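Friday, June 21, 2024
Kitchen table cell, upkeep and a bit of moaning

Came in meaning to do the gripper and nothing else, and of course ended up going over the whole cell. Writing it down while it's fresh, partly for me and partly for Araceli, who has the table from Monday and will want to know why her saved positions are all slightly off (sorry!).

The complaint from the Travstead end was that the arm kept coming down a bit wide on the colander. It wasn't every time, but often enough that the log was starting to look silly. I'd assumed it was the camera alignment again, as it was in December, and lost most of an hour redoing that before I thought to take hold of the gripper and give it a wiggle. It moved. A tiny bit, maybe a hair's width at the wrist, but you multiply that out to the fingertips and there's your miss.

So, gripper off. Two of the bolts on the adaptor plate had backed out and one of the others was only nipped up with fingers, I'd say. No thread lock on any of them. I cleaned the lot, put a dab of the blue stuff on each, and did them up crosswise in two goes with the little torque driver. The driver lives in the Jotar box now, second drawer, NOT in the bench tidy where it gets borrowed. While the plate was off I wiped the mating faces, which had a ring of grey muck on them, and checked the locating pin. Pin is fine. I had a spare ready and was almost disappointed.

Put it all back, powered up, homed, and then jogged over to the colander by hand with the fingers open to see where we stood.
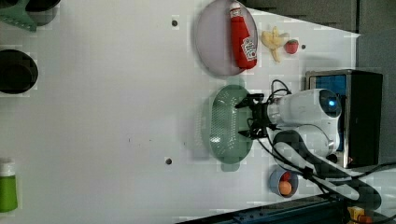 Cables next, because I'd had to snip a few ties to get the plate off. I've put new ones on with a bit more slack near the wrist than before. The old run was pulled so tight that turning the last joint all the way round made the plug creak, and I don't like a plug that creaks. Please don't tidy the slack away, it looks scruffy but it's meant to be there. If you do need to redo the ties, turn the wrist to both ends of its travel first and tie up at the worst one. Leave the tails flush too, I've got a scratch on my thumb from somebody's earlier effort (mine, I think).

Then the tool settings. The gripper sits a touch differently now that it's bolted up properly, so I re-taught the tool point with the pointed pin in the fingers, four poses, same as the cell sheet says. First try gave a rubbish result and I couldn't work out why for ages. I'd left the payload at the value for the old Palumbo fingers, so the arm was sagging slightly between poses. Fixed that, did it again, much better. The old numbers are in the file with "pre_june" on the end in case anybody wants to go back, though I can't think why you would.

Table positions: I only re-taught the colander and the plate. The small bowl, the strawberry and the rest are still on the old numbers with the shift added on top, which ought to be good enough for toys but I wouldn't trust it near the oven door handle. Araceli, if you're running anything with the oven, teach that one afresh and go in slowly. Speed is set to 40 per cent for now and I'd leave it there until you're happy.

The colander itself has a habit of creeping. It's light, the table is smooth, and every slightly clumsy pick shoves it along a bit. I tried a square of the tacky mat under it and that does hold it, but then the thing won't lift cleanly, so I took it out again. Still thinking about that one. Falar do a thinner mat, might ask for a sample.

After lunch I set the colander move going on repeat, just approach, hover, back away, no closing of the fingers, to see whether the bolts would settle and the position drift. Left it to it and did my emails at the next bench, getting up now and then to have a look and wipe crumbs off the keyboard.

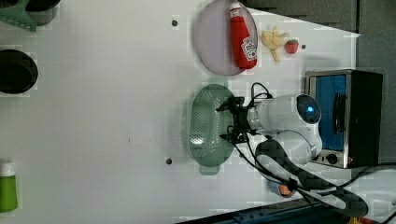

Holding at the hover point over the colander, fingers left of the wrist.

63 repeats in all before I stopped it. By the dial gauge it came back to the same spot each time as near as I can read the needle, and the bolts hadn't shifted against their paint marks. I've put a stripe of white paint pen across each head and onto the plate, so from now on you can see at a glance if one has turned. Takes two seconds, have a look before you start in the morning.

One thing I haven't sorted: at about 9 on the clock face, if you picture the base joint as a clock, there's a faint tick as it passes. You feel it more than hear it. It was there before I touched anything and it doesn't show up in the gauge readings, so I've noted it on the sheet and left it alone. If it gets louder, stop and tell me.

Also the controller clock is wrong again. I put it right but it's probably the battery, and we haven't got one that fits.

Still to do
Thread lock is nearly out, order more.
Teach the bowl and the fruit properly.
Battery for the controller.
Ring Falar about the mat.
Find out who has the other pointed pin, I had to use the bent one.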